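Subject: Re: Wilus tabletop kit, anyone running one?

On Wednesday another member wrote:
> Is the Wilus kit worth it over the Astent? We need plates, cups and fruit on a white table, and one arm.

We have had the Wilus on trial since August. Ketilsson quoted us 1,666 for the kit and 1,000 for a year of support.

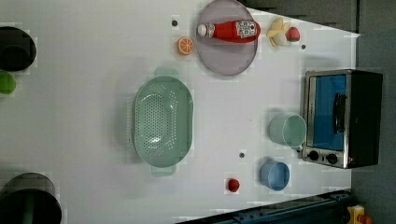
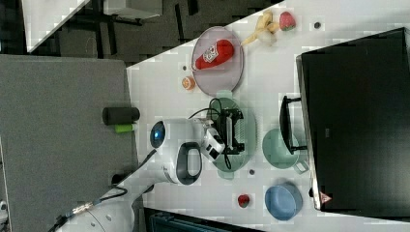
Ketchup bottle on the plate, banana and strawberry next to it, in both.

Notes so far:

1. Setup took two of us 5 hours — most of that was cables.
2. The bottle is the hardest item for us. The banana is easy.
3. Support answers by the next day.

I have not used the Astent, so I can't compare them.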